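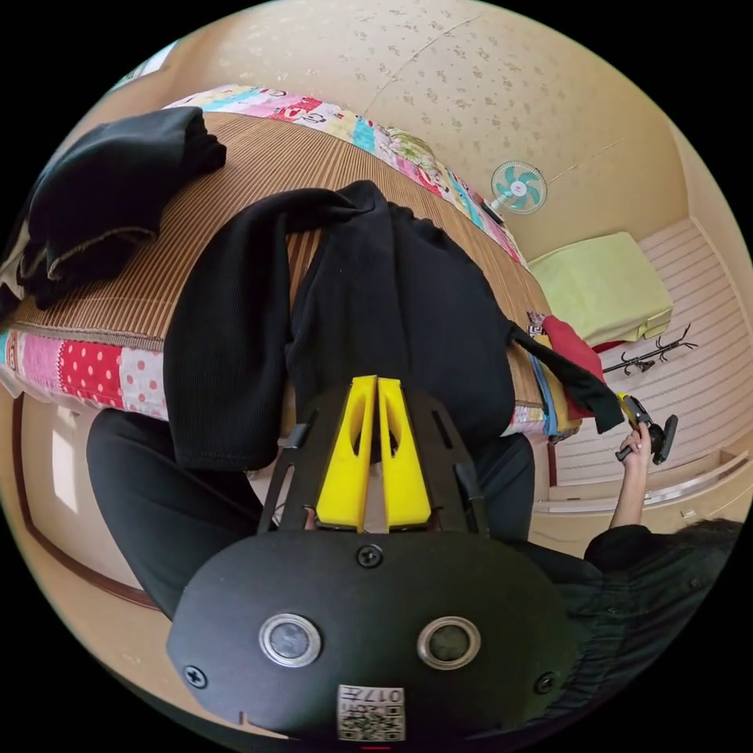 Knitted garments should be folded on a broad, flat surface, and in most homes the bed serves best. The surface is first cleared of small items and covered with something smooth. Ribbed knitwear deserves particular care. A black ribbed garment with long sleeves, spread across a striped woven mat, may have one sleeve hanging over the side of the bed; both sleeves should be brought up and laid across the back before the first fold is made. Trousers are best kept to one side and folded separately.

Hotico Household Advice recommends the following order:

Close any buttons and turn the garment face down.
Smooth the ribs lengthwise with the palm – never pull at the hem.
Fold each side to the middle, then fold up from the hem in thirds.
Stack no more than 4 knitted garments in one pile.

Heavy knitwear should not be kept on hangers, as the shoulders will stretch. Before storage in November, garments should be clean and fully aired.

Search tips Enter keyword Go

Comments (3)

Thirds works much better than halves in my narrow drawers. Thank you.

Does the same apply to cardigans with a thick collar?

I put tissue between the layers – it keeps the dark wool from marking the pale.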